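Ticket: Clothes pickup, sofa task — grasp fails on heavy denim
Project: Prasdale
Opened by: Benedita Mota
Status: Open, workaround in place
Month: April

Summary
The Stornthorpe pickup routine handles shirts and socks well enough to leave running. Jeans are the problem. In the last batch of 300 attempts on mixed laundry, 100 were on jeans, and only 13 of those ended with the jeans in the basket. Most failures are a slip at the waistband during the lift.

Steps tried
1. Raised grip force to the limit in the Baltari controller. No change at the waistband, and thin shirts came out creased.
2. Lowered the approach height so the tips reach further into the fabric. Fewer empty closes, but the tips now press into the seat cushion.
3. Cut lift speed by half. Slips happen later in the lift — same result.
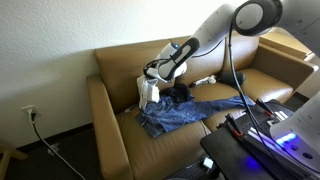 4. Moved the grasp point from the waist to the middle of the leg. The jeans come up, then the waist end drags and pulls the neighboring clothes along with it.

Notes
Barros asked if this is ready to show as a chore a home user could hand over. My answer is no for denim. A person clears a sofa in a minute without looking. We still need someone nearby to restart the run.

Workaround
Skip anything tagged as jeans and leave it for a person. The tag is wrong on dark sweatpants now and then.

Next
Run another 300 with the grasp on the side seam just under the pocket. Keep lift speed at half. Please don't close this until the log is attached.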